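Evaluation of a Hand-Held Gripper Kit for Recording Garment Handling

Group 7 project report, second semester
Members: Adanech Tsegaye, Craig Guthrie, Chaltu Berhe
Supervisor: Sadao Ueda

Summary

The Kudska is a hand-held two-jaw gripper sold as a kit for recording manipulation tasks without a robot arm. We tested it on folding laundry in ordinary bedrooms. It recorded well and was simple to assemble. Its weak points were the width of the jaws on thick seams, the weight of the handle over long sessions and the loss of tracking close to plain walls. We recommend it for a teaching lab, with reservations about the supplied software.

1. Background

The department has one fixed arm, which is booked for most of the semester. Student projects that need demonstration data have to wait for it or use published recordings. Published recordings of clothing are mostly of towels and T-shirts on a bare table. Denim is less common, and a patterned soft surface under the garment less common again.

The kit was lent to us by the reseller, Yilma, for the length of the project. No payment was made in either direction and the reseller did not see this report before it was handed in.

2. Aims

The project had two aims:
(a) to find out whether the kit can be set up and used by people with no robotics experience;
(b) to find out which parts of a folding task it records badly.

Training a policy from the recordings was outside our scope. Mebrat Fikre's group is using the same data for that purpose and will report separately.

3. Equipment

The kit consists of the gripper, a wide-angle camera on a bracket, a cable set and the Sidus recording program. The jaws carry dark blue pads on their inner faces and are joined to the body by a linkage. Outside the linkage are two wide slanted arms with triangular openings. The pads did not need replacing during the project.

Assembly was done from the printed sheet only. Craig Guthrie assembled the first unit and Chaltu Berhe the second, working separately. Both reached a working recording on the same afternoon. The sheet leaves out the order in which the bracket screws go in, and both units had to be partly undone to correct this.

4. Method

4.1 Task

Each episode started with one garment laid out on a bed and ended when it was folded and placed on a pile. Garments were jeans, shirts, towels and fleece items. Bed covers were left as they were in each home. We did not iron or straighten anything before recording, and lighting was whatever the room had.

4.2 Approach to the waistband

For jeans the operator was asked to come in from the hem side with the jaws open, with the tips stopping short of the waistband, and to close on a single layer where possible. The metal button and the tab beside it were treated as a no-grip zone after the first day of trials.

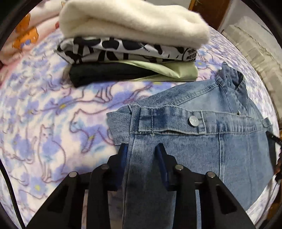

4.3 Episode count and labelling

We recorded 1,202 episodes over the project. Of these, 528 were of jeans. Each episode was labelled by one member and checked by another, using four labels: complete, partial, dropped, and tracking lost. Where the two labels differed, the stricter one was kept.

Sessions were limited to 30 minutes per operator. The limit was brought in during November after two members reported sore wrists. We did not weigh the gripper with the cable attached, and this should have been done.

5. Results

5.1 Handling

Single layers of cotton and fleece gave no trouble. Jeans were harder in three places: the waistband, the side seam near the pocket, and the fly. At these points the fabric is several layers thick and stiff, and the jaws tend to push it along the bed before they grip it. A soft blanket makes this worse, as the blanket moves too.

Pressing down lightly before closing reduced the sliding. It also brought up a second problem. On a soft bed the tips sink, and the pads can pick up the blanket together with the denim. Operators learned to watch for blanket fabric between the pads, but a policy trained on the data would have no label for it. We added a free-text note to the affected episodes. 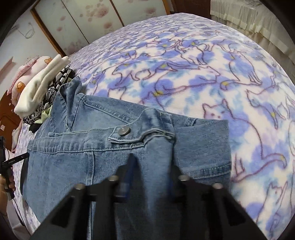
Figure 2. Gripper fingers against the jeans, button and waistband tab ahead of them.

5.2 Tracking

Tracking was lost in 214 episodes. We sorted these by room after the fact. Most came from rooms where the camera looked at a plain wall for much of the fold. Printed bed covers and patterned doors appeared to help, although the rooms also differed in light and we cannot separate the two effects. A proper test would repeat one garment in one room with the cover changed.

The wide lens has one clear advantage. The fold, the pile and the far side of the bed can all be kept in view at close range, so the operator does not have to aim the camera as a separate action. The cost is strong bending near the edges, and small print on clothing is often unreadable in the recordings.

5.3 Software

Sidus starts and stops reliably. Export is slow, and there is no way to delete a bad episode from within the program. We removed these by hand from the folder, and on one occasion removed the wrong one. Version notes are not included in the download. Adanech Tsegaye wrote a short script that renames episodes by garment and operator. It is in Appendix B and may be reused.

6. Comparison with the Itard

We had the use of an Itard gripper for one Wednesday only, so the comparison is limited. The Itard has narrower jaws and handled the side seam with less pushing. It has no bracket for a camera, and ours was fixed on with tape, which shifted. No tracking results from that day are reported.

7. Limitations

All three operators were group members and became better with practice. Early and late episodes are therefore not directly comparable. Only three pairs of jeans were used, none of them heavy raw denim. Room lighting was not measured. The labels were not checked by anyone outside the group.

8. Recommendations

- Buy the kit for the teaching lab if the narrower jaw set can be included.
- Keep the session limit.
- Record a short calibration clip in each new room and check tracking before continuing.
- Add a label for picking up the surface under the garment.
- Store raw recordings on the group drive until the labels have been checked.

Appendix A: Label definitions
Appendix B: Renaming script
Appendix C: Loan agreement with Yilma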